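4. Preparing the Home for Ember Exposure

This section covers the work to be done once the Prendis perimeter sensors are mounted (Section 3) and before the Galus control unit is armed for the first time. Complete the steps in order. The control unit will not leave Setup mode until every zone has been marked Cleared or Deferred.

Tools needed: tape measure, ladder, work gloves, metal rake, flashlight, and the zone card supplied with the control unit.

4.1 Marking the zones

1. Measure outward from the exterior wall, not from the eave or the deck rail. Where a deck is attached to the house, treat the outer edge of the deck as the wall.

2. Mark Zone 0 from the wall to 5 feet, Zone 1 from 5 to 30 feet, and Zone 2 from 30 to 100 feet or the property line, whichever comes first.

3. Enter the zone distances on the control unit under Site > Distances. If the property line is closer than 100 feet, enter the measured figure. Do not round up.

4. On slopes steeper than one foot of rise in five, select Slope Correction. The unit extends Zone 2 on the downhill side.

Note: County rules may call for greater distances than the defaults. Enter the larger number.

4.2 Clearing Zone 0

1. Remove all bark mulch, leaf litter and stored firewood. Replace mulch with gravel or bare mineral soil.

2. Clean gutters and roof valleys. Install metal gutter covers if there are trees within 30 feet of the roof.

3. Check that foundation, soffit and attic vents are covered with metal mesh no coarser than 1/8 inch. Plastic or fiberglass screen is not acceptable.

4. Where a wood fence meets the house, replace the last 5 feet with metal or masonry.

5. Mark the zone Cleared on the card and on the unit.

Caution: Do not seal vents permanently. Blocked vents trap moisture in the attic and may affect fuel-burning appliances.

4.3 Interior checks

Windows are the most common path for embers and radiant heat once the outside has been cleared. Walk through each room that has a window or an exhaust duct and complete the interior column of the zone card.

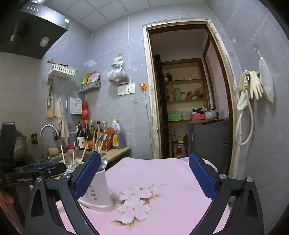
Kitchen ducts need a separate entry on the card. A range hood that vents outdoors must end in a metal cap with a working damper, and the damper should close under its own weight when the fan is off. Run the fan using the controls on the hood, typically a row of buttons along the front edge, then switch it off and check from outside that the flap has dropped fully. Grease on the hinge will hold it open. If the hood recirculates air and has no duct, enter R on the card and go on to the next room.

1. Close each window and confirm that it latches. Record any single-pane glass.

2. Move curtains and upholstered furniture away from windows facing Zone 2.

3. Inspect the dryer duct and its outside flap. Remove lint from both.

4. Fit weather seal to the garage door where daylight shows at the bottom or sides.

Note: Single-pane windows do not prevent arming, but the unit will apply the longer evacuation lead time described in Section 6.

4.4 Setting the alert threshold

1. From the main screen, choose Alerts > Threshold. The factory setting is 80, on a scale of 0 to 100.

2. Lower the threshold if anyone in the household needs extra time to leave. The lowest setting allowed is 32.

3. Enter 2 contacts who live outside the evacuation zone. The unit will reject contacts whose addresses fall within it.

4. Press Save, then enter the installer code 2423 to confirm. Change this code before leaving the screen.

Caution: The threshold governs the unit's own sensors only. It has no effect on evacuation orders, and a quiet unit does not mean that it is safe to stay. Leave when officials tell you to leave.

4.5 Test and sign-off

1. Press and hold Test until the siren sounds. Hearing protection is advised within 10 feet.

2. Confirm that both contacts have received the test message. Delivery may take several minutes on weak cellular service.

3. Disconnect line power and repeat the test on battery — the siren is slightly quieter in this mode.

4. Sign the zone card and store it with the unit's papers. Insurers sometimes ask for a copy.

Deferred zones must be rechecked before the next dry season. The unit shows an amber light until this is done.

Section revised December 16, 2021. Technical review: Behrouz Farahani, Zdeňka Hubáček. Changes from the previous issue: step 4 added to 4.1; garage door seal moved from 4.2 to 4.3.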